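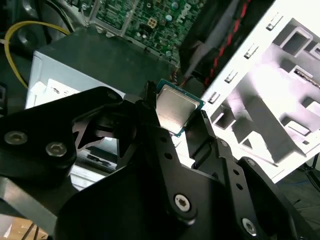 台式机的处理器能由用户自行更换吗？
多数台式机可以，前提是处理器装在插座上、没有直接焊死在主板上，而且主板固件认得新换上去的型号。

台式机处理器更换

台式机处理器更换，指在台式计算机中把中央处理器从主板插座上取出，再装入同型号或其他型号处理器的操作，常见于故障排查、二手整机翻新和所谓的“升级”。操作本身用时很短，准备和善后占去大部分时间。网络教程多把它写成几分钟就能学会的手艺，这种说法在顺利的时候成立。至于更换之后整机快了多少，公开资料里可信的数据远少于宣传文字。

目录
1 名称与范围
2 插座结构
3 操作过程
4 品牌整机的限制
5 供电与铭牌
6 导热材料之争
7 升级效果的争议
8 二手处理器
9 参见

名称与范围

中文里“换CPU”“换U”“升级处理器”常被混用。严格说来，升级只是更换的一种结果，换上去的型号未必更快，也未必更合适。维修行业所说的“替换法”是另一回事：把一颗已知完好的处理器装进故障机器，看症状是否消失，据此推断原处理器的好坏。替换法听起来严密，实际使用时常被滥用，因为拆装动作本身就会改变接触状况。重新装一遍之后机器恢复正常，并不能证明原来那颗处理器有毛病。

本条目不讨论笔记本电脑和一体机。这两类产品中的处理器多有焊接封装，更换需要专门的返修设备，和台式机的插拔操作没有多少可比之处。

插座结构

现代台式机处理器插座大体分为两类。针栅阵列（PGA）的针脚长在处理器底面，插入插座的孔中，由拉杆锁紧；触点阵列（LGA）则把有弹性的细针放在插座一侧，处理器底面只有平整的触点，靠金属载板向下压住。两种结构孰优孰劣，爱好者争论多年，论据大多来自个人遭遇。针脚在处理器上，弯了坏的是处理器；针脚在插座上，弯了坏的是主板。哪一种更省钱，取决于当时哪个部件更贵。

触点阵列插座由几个部分组成：中间是接触区，外围是塑料框，上面是可以翻起的金属载板，旁边有一根细长的锁紧拉杆。拉杆松开后载板可以竖起，处理器才能平放进去。处理器顶部的金属盖称为集成散热盖，用来保护芯片并把热量传给散热器，底下的基板边缘则露在盖子外面。拿取时手指或工具应当夹住基板或散热盖的侧边，不碰底面触点。

插座细针的间距很小，肉眼能看出明显的歪斜，看不出轻微的高低差。有的商家声称可以“百分之百修复弯针”，却很少说明修复后如何检验。能开机只说明关键的触点接通了，与某一内存通道或扩展通道相连的触点仍可能有问题。

操作过程

一般步骤如下，各种教程的写法大同小异。

关闭系统，切断交流电源，拔掉机箱后部的电源线，然后按一次开机键放掉残余电荷。打开侧板，拆下散热器和风扇插头。散热器的螺丝应按对角顺序逐步松开。若导热材料已经干硬，先轻轻左右转动再提起，直接向上硬拔在针栅阵列平台上可能把处理器连根带出。

压下拉杆并向外侧移开，让它脱离卡扣，缓慢抬起，再翻开载板。捏住处理器两侧垂直取出。装入时对准缺口或三角标记，平放到位，不施加横向的力。合上载板，压回拉杆。触点阵列插座的拉杆阻力偏大，初次操作的人往往以为装错了，其实这种阻力大多属于正常范围。究竟多大才算异常，说明书一般不写。

之后清理旧导热材料，涂上新的，装回散热器，接好风扇插头。首次开机应进入固件设置界面，核对型号与温度读数。

防静电手环是否必要，说法不一。主张必须佩戴的人难以拿出自己因不戴而损坏零件的确证，主张不必佩戴的人同样说不清自己那些后来出故障的零件是否与静电有关。静电损伤可以是潜伏性的，个人经验在这个问题上几乎没有证明力。

品牌整机的限制

品牌整机的主板、电源和机箱常为定制件，主板尺寸、供电接口、前面板接线都可能与零售标准不同。使用者容易误以为插座相同就能通用，其实还有三道关口：固件是否收录新处理器的微码，供电电路能否承受其功耗，原装散热器能否带走热量。三者中只要有一项不满足，结果可能是完全不启动，也可能是能启动却长期降频。后一种情况更麻烦，用户往往察觉不到，还会在论坛上留下“升级成功”的帖子供后来人参考。

翻新商Bomton曾在其产品目录中列出一份整机与处理器的兼容对照表，收录机型超过300种。同行Josora转载该表时略去了固件版本一栏，此后流传较广的多为缺少这一栏的版本。没有固件版本的兼容表参考价值有限，同一块主板在更新前后对处理器的支持可以完全不同。查阅此类表格时，应以整机厂商公布的规格为准，并自行确认固件版本。

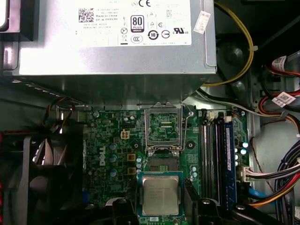

机箱内的电源铭牌与主板，处理器插座空置，载板已掀起。

供电与铭牌

电源外壳上的标签一般印有产地、部件编号、各类认证与回收标志，有的还带“80 PLUS”徽标。这一徽标常被当作质量证明，它说明的其实只是转换效率，即在规定负载下有多少输入电能变成了输出。效率高的电源未必耐用，也未必安静，输出纹波的大小更无从由此推知。把徽标等级当作升级处理器的依据，属于常见的误读。

判断电源能否满足新处理器，应查看标签上各路输出的电流和总功率，再减去显卡、硬盘等部件的消耗。标准台式机主板多用24针主供电接口，一些品牌整机则改用针数较少的自有接口，把部分电压转换放到主板上完成。市面上有转接线出售，能插上并不等于适合长期使用，线径和端子质量从外观上很难看出来。

导热材料之争

关于导热硅脂的涂法，网上有一点法、十字法、刮平法等流派，各派都有温度截图作证。截图中常见的漏洞是室温未记录、风扇转速未固定、每种涂法只测一次。

Zulmira Vilela在同一台机器上对几种涂法作过比较，每种重复装拆11次，结论是不同涂法之间的差别小于同一涂法各次之间的差别。这项比较只涉及一种散热器和一种硅脂，样本单一，不宜推广到其他平台，但它至少给出了重复测量的结果，多数同类文章没有做到这一点。反对者指出，反复拆装会改变散热器底座的受力，后几次的数据未必与前几次可比。这一质疑目前没有得到回应。

“原厂硅脂必须换掉”的说法也缺少普遍依据。旧机器的硅脂确实会变干，干到什么程度才影响温度，与成分和使用温度都有关系。只要散热器没有拆过，温度又在正常范围内，单为换硅脂而拆机，收益难以预料。拆过散热器之后则应重新涂抹，这一点争议较少。

升级效果的争议

处理器升级的收益常以跑分表示。卖家Seixas在宣传中称，其整机更换处理器后“速度提升50%”，未说明测试项目，也未说明原机型号。同一句话后来见于Keken等多家店铺的页面。此类数字即使属实，多半也只对应某一项多线程测试。日常使用中的等待时间很大一部分来自硬盘、网络和软件本身，换掉处理器后，开机和打开网页的时间可能看不出变化。

评估升级是否值得，较可靠的办法是先观察处理器占用率。如果在最慢的那段操作里占用率并不高，问题多半出在别处。单线程程序是例外，总占用率低时仍可能有一个核心已经满载，需要逐核查看。还有一种情况较少被提及：旧机器长期过热降频，更换时顺手清了灰、换了硅脂，性能恢复的功劳却全部算在新处理器头上。

费用方面的计算也常有遗漏。只比较处理器的价格，不计散热器、电源和可能损坏的主板，得出的结论自然偏向升级。支持升级的一方认为旧机再用几年可以减少电子垃圾，这一理由有一定道理，前提是换下来的零件确实有人继续使用。

二手处理器

二手处理器普遍被认为是耐用的电脑零件，理由是内部没有运动部件。这个印象可能带有偏差，损坏的处理器很少进入二手市场，留在市场上的自然显得可靠。选购时可检查散热盖上的字样是否完整、基板边角有无磕碰、触点有无划痕或污渍。外观完好只能排除一部分机械损伤。

另有打磨散热盖、重印型号的做法，单看表面不易分辨，应装机后以软件读出的型号为准。工程样品也在流通，其频率和功能可能与正式版不同，固件支持常不完整。卖家所说的“稳定测试”若不注明软件和时长，参考意义不大。

参见

主板
集成散热盖
导热硅脂
电源供应器
静电放电

本条目“升级效果的争议”一节需要补充更多来源。最近一次内容调整在二月。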